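Steer a robot arm for us: part-time demonstrators wanted, Dedcombe

We are looking for 12 people to spend the summer teaching a robot arm to tidy a kitchen. You will do the teaching with your own hands, through a controller, and no experience with robots is needed. If you have ever been told you are good at parking, icing cakes, threading needles or playing video games, please read on!

Semness is a small research group above the old post office in Dedcombe. We want robot arms to pick up everyday skills from people who already have them. Writing out every movement of "put the spoon in the mug" as code is slow and the results are stiff. Showing it is quick, and you get all the little tricks people use without thinking, like nudging a knife to the edge of the worktop before picking it up. Each showing is recorded as a demonstration, and the arm's software learns from a large pile of them. Since February we have gathered 2,285 demonstrations and we need a great many more, from people who do things in different ways.

What you will be doing

Most of the work is remote control of a simulated arm. You sit at a desk with a screen and hold a hand controller called the Leblanc, a light grip with a trigger under the first finger. Move your hand and the arm follows; squeeze the trigger and the gripper closes. A task appears at the top of the screen, you carry it out, and you mark it as done or spoiled. Then the kitchen is laid out afresh and you go again.

On some afternoons you will also work with the real arm in our lab. For these sessions you take hold of the arm itself and guide it through the movement while it goes slack enough to follow you. It feels odd for the first ten minutes and then rather lovely. A member of the team is always in the room.

Hours and pay

Shifts are three hours with a proper break in the middle, and you can choose mornings or afternoons. We ask for at least two shifts a week, and no more than 5, as tired hands make poor demonstrations. Training is paid at the same rate as everything else. The rate is set out in the information pack, along with travel costs, which we cover for anyone coming in by bus or train.

Who we would love to hear from

You should be 18 or over and able to sit at a screen for an hour at a time. Patience matters more to us than speed. Left-handed people are very welcome (nearly all our demonstrations so far are right-handed), and so are people who have never played a game in their lives. The chairs and desks adjust, the lift works, and the controller can be strapped on if gripping is difficult. Tell us what you need and we will set it up before you arrive.

You will get on well here if you:

- can repeat the same small job many times and still take care over it
- are happy to say "I spoiled that one" and start again
- notice when something on the screen behaves strangely, and write it down
- like a bit of quiet company while you work

A typical task

The kitchen on your screen has a marble worktop that turns a corner, and the things on it are a proper jumble. In one layout you might find a frying pan with a mug of something like coffee right up against it, a whisk, a spoon, a bucket, two tomatoes of very different sizes and a golden cherub lying on its side. You may be asked to pick up something small with the two narrow fingers and lift it clear of the counter, or to bring the pepper grinder forward. Go slowly near the mug.

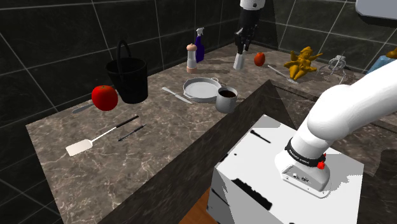

Training

Your first two shifts are with Suryani Chin, who runs the demonstrator team and has trained everyone on it. You begin with free play, just reaching and grasping, and move on to set tasks when you feel ready. We keep all the spoiled attempts as well as the good ones, so please don't worry about dropping things. Everybody does, and Romain Vidal on the software side is always pleased to have more of them.

What happens to the recordings

We save the movements of the arm, the state of the gripper and the simulated kitchen. We do not record your face or voice. Demonstrations are stored under a number, and some will be shared with our partners at Multeck, who build the learning software. You can ask us to remove yours at any time in the 24 weeks after your last shift.

How to apply

Write a few lines to Tuva Eklund at the Semness office saying when you are free and what you like doing with your hands - knitting, bike repair, piano, anything at all. There is no form and we don't need a CV. Please get in touch by Wednesday, June 15, 2022. We will invite people in for a paid half-hour try-out with the controller, and everyone who writes will get an answer either way.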